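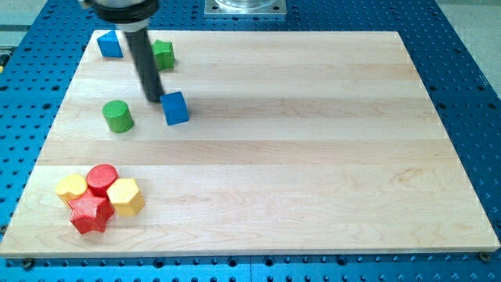
Tatsuya Aoki wrote that the second arm should wait until September, and that the money would do more good this year in tables and boards. I agree with the first half. My comments follow his message.

> From: Tatsuya Aoki
> Date: January 12, 2018
> Subject: Re: pushing cell, budget lines
>
> The Irden quote covers one arm, the controller and 2 years of service. It leaves out the table, the rod tools and the blocks, and those are what we keep running short of. I would drop the second arm from this round and order 11 rods and a perforated table from Sider. If Novow gets its extension we can look at the arm again in September.
>
> Also, does anyone know whether Furukawa still cuts maple boards to size? Their last price list has nothing over 40 inches.

Furukawa does, but you have to ask for it. Lead time is six weeks and they want the drawing with the order. I would get two boards, so that we can swap one out when the surface gets scuffed. The pushing results change once the wood is worn, and sanding it in place takes the cell down for a day.

On the rods, 11 seems high to me. Straight black rod on the disc mount is all the pushing work needs. Four would carry us through the year, and we can reorder.

Blocks: the printed ones cost us almost nothing except printer time. Please keep a line of $200 for filament and replacement wooden shapes anyway. Stars and hearts go first, the cylinders last forever.

The Sider table is fine with me. Check the hole spacing against our mounting plates before it goes to purchasing. The plate for the Irden base has its own bolt pattern and I don't want to pay for an adapter again.

One thing missing from both versions is spare fasteners for the boards. Put them under consumables.

I can send a revised sheet once I have the shipping cost from Irden.

Deok-su Ko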